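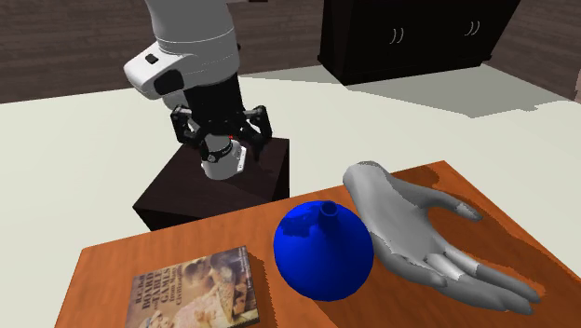

2 min read

About us

Zundness collects practice runs for robot arms. Our customers are building systems that learn by copying, and they need a lot of examples to copy from. We make those examples, check them and hand them over.

Most of our work is done in simulation. An operator sits at a desk and steers a simulated arm through a short task, such as picking up a book from a cluttered table or reaching for a box on the floor behind it. Each run is saved with the arm's movements, the camera views and a one-line instruction in plain English.

We started with a single room layout called Pondby. It has a wooden table, a pale floor and dark furniture, and we change the objects between batches. A second layout, Lasia, opened in July.

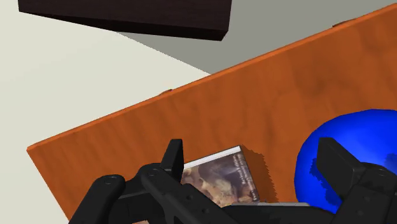 Close-up view in Pondby, with the gripper low over the table and the book between its fingers.

How we work

A normal order is 1,000 runs. Operators work in sessions of 45 minutes and then take a break. A run may last no longer than 60 seconds. Failed attempts are kept in a separate folder, as some customers ask for them.

Every run is watched by a second person before it goes out. They check that the instruction matches what the arm did and that no view is missing. Our largest delivery so far was 1,545 runs for a project named Worku.

Who we are

Deisy Llanos set up the company and still reviews the first batch of each order. New operators train with her for two weeks. Finished batches are sent to customers on Friday afternoons.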